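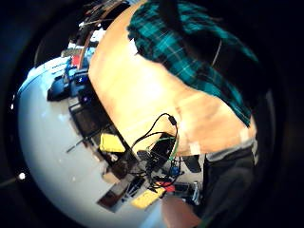 Bench two, cables and yellow blocks still out.

Will the new cell take our bench work?
Posted by bugti_bench

I work at a small repair shop in Berneck. We clean and rewire control boards by hand, 193 of them in June. Now the owner wants an automatic cell from Trillport for the cleaning and the first test. He says that no one will lose the job, only the tasks will change. Has somebody lived through this already? What did your day become?

Crescencio Cisneros
We got such a cell at Edberg two years ago. Nobody was sent home, but the day is different. Before, I had one board in my hands from start to end. Now the machine gives me only those it could not finish — the difficult ones, one after another, for 8 hours. It is more tiring for the head. Ask for two things before it comes: paid training, and a rotation between the cell and the bench. We asked too late and waited 40 weeks for the training.

lotte_k
Depends on the boss.

m_andrade
I agree with Crescencio about the rotation. Ask also who must stop the cell when it makes a mistake. In our place this was never written down, and the night shift got the blame.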